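February 17, 2020

Back on the Lurkdale cell today, whole day of it. Started before the heating had come on, coat on till gone ten.
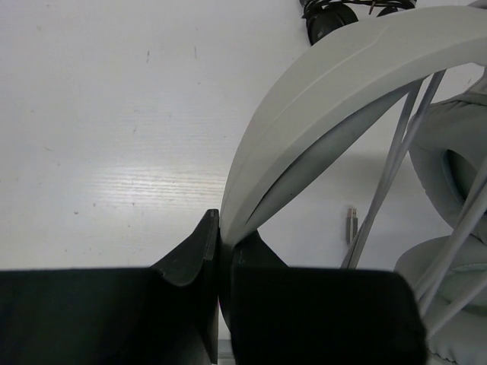

Came in meaning to do only the finger alignment and the wrist camera and leave the rest. Should know better by now. Left finger was closing a touch ahead of the right again, so anything it picks up gets nudged sideways before the grip comes on properly. Fine with a box. Not fine with anything that has a bend in it.

Took both fingers off. Screws on the right one were tight, screws on the left were not - one came out with just my fingertips. So that was most of the mystery. Cleaned the threads, dab of the blue stuff, back on in the order the card says. Must write the torque on the card because I had to go and look it up in the Drestum manual again, and the Drestum manual is 100 pages of warnings and then a table in the wrong place.

Then the homing. Open, close, open, close. First run it stopped half way and threw the red light. Second run the same. Turned out I'd pinched the lead for the finger sensor under the cover when I put it back, so cover off again, lead round the other side of the post, cover on. Homed clean after that. Lost the best part of an hour and it was my own doing.

Tea. Cold by the time I got to it.

Wrist camera next. Wiped the lens with the proper cloth and not my sleeve. Checked the bracket for play, none that I could feel. Calibration with the dotted board - 14 poses, and it wants every one of them or it sulks. Pose 9 had the glare off the tabletop right across the dots so I did that one again with the overhead light off. Error came down to something I can live with. Saved it under today's name, and copied it to the other machine as well, after what happened in November when the only good file was on the disk that died. Still cross about that.

Also - the camera cable wants replacing soon. It rubs at the elbow when the arm reaches right across. Not through the sleeve yet but shiny. Put spiral wrap on it for now and one more tie, loose enough that the wrist can turn. Ordered a spare from Plemonum, they say two weeks, they always say two weeks.

After lunch the grip force. Headphones are the awkward ones for this, all curves and thin bits, you squeeze the band and the rest of it wants to swing. Had the force at 56 which is where it's been since the autumn and it's too much now the fingers meet square. Brought it down in steps of 2, waiting for it to slip, writing each one in the cell book. Handwriting gets worse down the page. Didn't like the lowest few. Settled a little above that and will look at it again tommorow when I am less tired.

Slowed the close as well, last part of the travel only. Makes the cycle longer and someone will moan. Let them.

Things I didn't get to:

- pads on the fingers, the old ones are getting glazed, new ones are in the Dong drawer I think (if not, the box under it)
- the tabletop, wants a proper wipe down with the grey bottle, there are scuffs all over it and the camera sees every one
- base bolts, not checked since before Christmas
- backup of the controller settings. Did the camera file, forgot the controller. Do it first thing!!
- label on the estop. Still handwritten, still peeling

One odd thing. A tick from the wrist joint when it turns back from full left, only that direction, only in the afternoon when it has warmed up. Put my hand flat on the housing with the arm on slow and couldn't feel anything. Ran it without the gripper on, no tick. Gripper back on, tick. So it is something in the mounting plate and not the joint, I hope, because the joint means sending it away and we have nothing to put in its place. Plate off tomorow, look at the dowel. Take the small torch.

Rang Drestum about it anyway. Held for ages, then got told to send a video. You can't hear it on a video, I tried. Sent one regardless so that it's logged.

Greased the door hinges while I was holding on the phone, so at least they don't squeal.

Parked the arm, air off, lights off, wrote up the cell book. Left my good hex key on top of the controller, I can see it now in my head. Missed the early bus. Rain all the way home, soup, bed soon. Ring Plemonum in the morning and ask whether that cable comes in the longer length.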